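Project Report 2: Open Day Visit to the Vudetano Lab
Robotics elective, spring term

Why we went

Our group project is on two-arm robots for small jobs, sorting and picking mostly. The Vudetano open day was in March, free to get in. We took the 13 bus and still got there late. Missed the intro talk, so this report starts at the demo table.

What was on show

Two small arms on one table, side by side. Vudetano calls the setup Ivirix. Cameras down at the grippers plus one looking from higher up, and you could flip between the views on a screen. We spent most of our time on the gripper view becuase that's the part our project is weakest on. 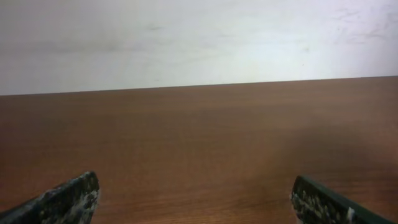

The guide said picking is learned from demonstrations, a person drives the arms and the software copies. They recorded 524 runs for one sorting task. We had planned on 70 for ours. Probably not enough, see last section.

Layout

Both arms share a base at the near side of the table, working area is in front. Good idea, we had ours facing each other and they kept bumping.

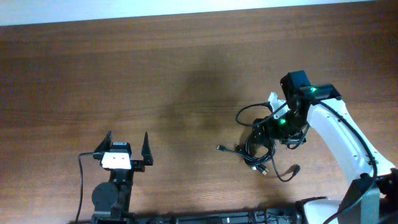

Fig. 2. Black gripper on the left, white arm with its cables on the right.

Asked about cables. Guide said it's the thing they fix most often. Loops can end up inside the gripper view and then the software has extra stuff to deal with. Our own notes from the lab session say the same thing, just with more swearing.
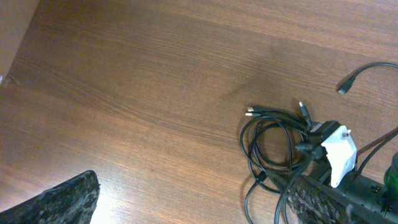
Finger pads: speckled foam type surface on the inner faces. We use bare plastic and things slide out. Want to try foam, Bennani (the hobby store) sells sheets, have not checked thickness yet.

Questions we asked

How long to set up? About 5 hours for a new task, not counting the recording.
Can it run on a school laptop? Slow but yes.
Does it need the Prurkerix software? No, they switched from that last year, didnt say why.
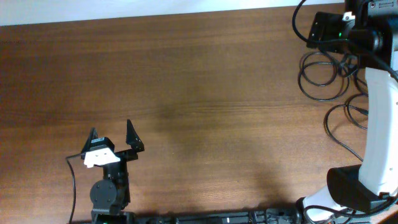 What we will change

Mount both arms on one rail. Tie the cables back before every session. Foam on the fingers. More runs than 70, number to be decided when we know how much lab time we get.

Still to do: budget table, redo the wiring sketch, send thank you email to the lab.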